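Folding shirts with two grippers

I have been back from Proststead long enough to have unpacked, so I'll write down how the demonstration work went before I forget the details. This is mostly for people who asked me what I do there all day. The short answer is that I fold laundry with a gripper in each hand, and a robot is supposed to learn from it.

I came to this from the remote control side. At Tridero I spent most of last year driving a two-armed robot from a desk with a pair of leader arms. You move the small arms, the big arms copy you, and everything is recorded at the robot's end. It works well for picking up cups and opening drawers. For cloth I never liked it. There is a short lag, you can't feel the fabric, and by the time you see that a sleeve has slipped out it has already fallen into a heap. On a good afternoon I got 10 clean folds with the leader arms and threw away more than I kept.

The hand-held grippers take the robot out of the recording step. You squeeze, the jaws close, and the gripper stores its own motion and what its camera sees. Later somebody works out how the arm would have to move to do the same thing. In January we switched all the cloth tasks over to them, and I went from 10 folds in an afternoon to nearly 80.

The task sheet for shirts is short. Start from a crumpled shirt. Find a shoulder seam, take it with one gripper, find the other shoulder with the second gripper, lift, shake once, lay it down flat. Then sleeves in, sides in, bottom up. If you drop a corner you may pick it up again and go on, and those recordings are kept and tagged. Wallner, who make the software we use for the tagging, have a separate label for it, so the recoveries can be trained on or left out as needed.

Finding the shoulder seam is the slow part. Once both corners are held the rest goes quickly.

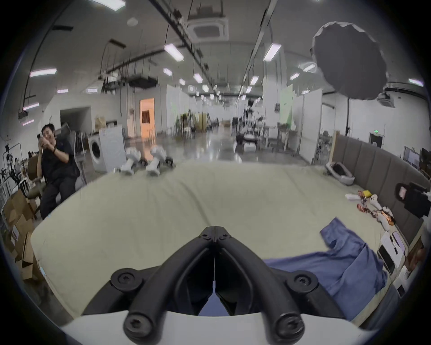
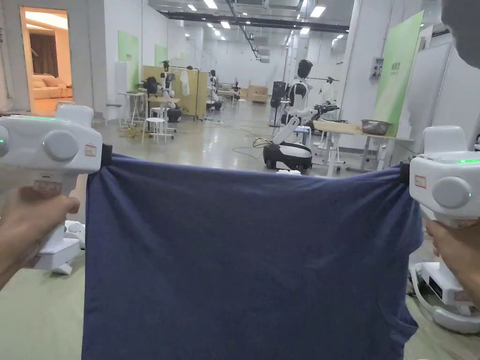
Plarketeo left a comment under my last post and argued that all of this still gives you human data: a person with two grippers moves from the waist, leans over and swings the elbows out, and no fixed arm on a base can follow that, so half the recordings must be useless once they reach the robot. Remote control is slower, the comment went on, but at least every recording is something the robot has really done.

I think that is partly right. We do lose recordings that way. The first batch I made was full of moves where I had reached across myself, left hand over right, and the planner refused most of them. After that I put tape on the floor and kept my feet behind it, and I stopped crossing my hands. The loss went down to 5 shirts in a full session, and most of those were my own mistakes with the sleeves.

It also made me slower than I would be at home, and I now think slower is right. When I went back through the early sessions, the jerky ones were the ones the robot copied worst. It would grab, overshoot and pull the collar out of shape, the same way I had done. So I count to two in my head on the lift, and I wait a moment with the jaws closed before I move. It feels silly for the first hour – after that you don't notice.

A few practical things, for anyone starting out with this:

Your hands get tired before your arms do. I can do 8 shirts in a row and then I put the grippers down for a bit. If I push on past that, I start closing the jaws late.

Use more than one kind of shirt. We had a long run with one thick cotton type, and the robot was lost when it was given anything thinner.

Crumple the shirt differently each time. It is easy to fall into dropping it the same way, and then the seam is always in the same place.

Check the recording before you go on to the next one. I lost most of a morning to a full storage card on the left gripper – the right one had recorded everything, which is no use by itself.

I haven't given up on the leader arms. For the last step, where the folded shirt is set on a pile, I still like to drive the real robot, because the height matters and I want its own camera to see it. The plan for the next stay is to record the folding by hand and the stacking by remote control, and see if the two can be joined at the point where the shirt is lying flat. Trousers come after that. I have tried them once and the legs kept twisting.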